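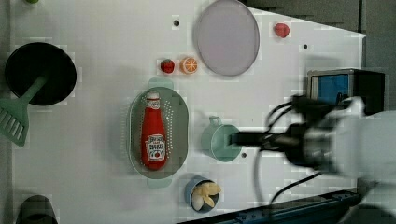 Arm at the mint-green measuring cup, with the colander and ketchup bottle in the middle of the table.

Wonine Table Cell for Staff Kitchens and Canteens

Wonine is a one-arm work cell from Zarden for the sorting and clearing of kitchen items. It is made for workplaces where the kitchen team is small and the same people must cook, serve and clean up.

Our first customer is the staff canteen in Zaroldale, which serves 143 lunches per day. Before, two workers stayed at the clearing table until late afternoon. Now one worker starts the cell, checks it every 27 minutes and has time for the serving line. The job did not disappear — it became more varied, and the team asked for one training day more than we had planned.
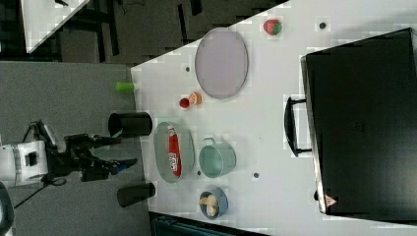

Gripper at the table edge, between two black cups lying on their sides.

Delivery includes arm, gripper, cables and the Triệu control software, with menus in 7 languages. Please plan a flat table and free floor on one long side. Knives and glass stay with the staff.

Price: 3,717 per month with service. Next deliveries are in August.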